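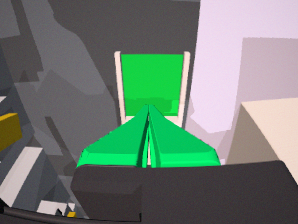
Zisau: Frequently Asked Questions

We receive many of the same questions by e-mail, so we collected the answers on one page. Last changed on 5 January 2020.

What is Zisau?

Zisau is a method for training a grasping policy fully in simulation, with a camera that is mounted on the wrist of the robot. The policy gets only the wrist image and the opening of the gripper. It gives back a small motion of the hand and a command to open or close. It does not get the position of the objects.

What is the relation between Zisau, Malten and Darnuletti?

Malten is the simulator in which we render the wrist images. Darnuletti is the set of tabletop layouts. Zisau is the training method, and it can be used with other simulators if they give a color image and contact forces. Some people wrote "the Darnuletti method" in their reports. Please write Zisau if you mean the method.

Why only the wrist camera?

In our first experiments we had also a fixed camera above the table. The policy learned to trust the fixed camera almost completely, and when we moved this camera by a small amount, the grasps became bad. With the wrist camera, the relation between the fingers and the object is always visible in the same way, at least until the last part of the approach.

The fingers hide the object just before the grasp. Is this not a problem?

It is a problem, and it is the main subject of the paper. When the hand comes near, the tips cover a part of the object, and the policy must remember what it saw before. We give it a short memory of past images. With a memory of 3 images the policy closes the fingers at a reasonable moment. Without memory it often stops above the object and moves left and right. A longer memory made the training slower and we did not see a better result.

Do you change the colors and the light during training?

Yes. The light direction, the strength of the shadows, the color of the table and the colors of the objects are drawn again for each episode. The color of the fingers is also changed, but less often. We found that hard shadows are more important than we expected. A policy trained with soft light only will sometimes go to the border of a shadow as if it were the edge of an object.

Why are the objects so simple?

We wanted that one can see clearly why a grasp failed. With simple shapes it is easy to say if the hand came at a wrong angle or if it closed too early. Rendering is also cheaper. We do not claim that the results hold for soft or transparent objects.

How many episodes do I need?

For one layout family, around 2000 episodes are enough to see if the training goes in the right direction. If the hand still does not come near to the object after this, there is most probably an error in the setup. Please check first the direction of the camera axis, this is the error we see most.

My success rate is lower than in the paper. What can I do?

Please check these points before you write to us:

The gripper opening must be scaled between zero and one. Older layout files used meters.

The contact friction in Malten must be set for the fingers and also for the objects. If only one is set, the object slides out during the lift.

The images must not be cropped. The policy needs to see both fingertips.

How do you decide that a grasp is successful?

The object must be lifted and held for 2 seconds of simulated time. If it turns in the hand but does not fall, we count it as success. Some readers do not agree with this, and for assembly tasks they are right. A stricter measure is in the appendix of the paper.

Did you test it on a real robot?

Only a little, in the Lebrun laboratory, and the number of trials is too small to publish. The policy transferred well for blocks standing free and badly for blocks close to each other. We plan a proper test in July.

Can I use my own gripper?

Yes, if it has two parallel fingers. You need a model of the fingers with correct size, and you must train again. Suction grippers are not supported.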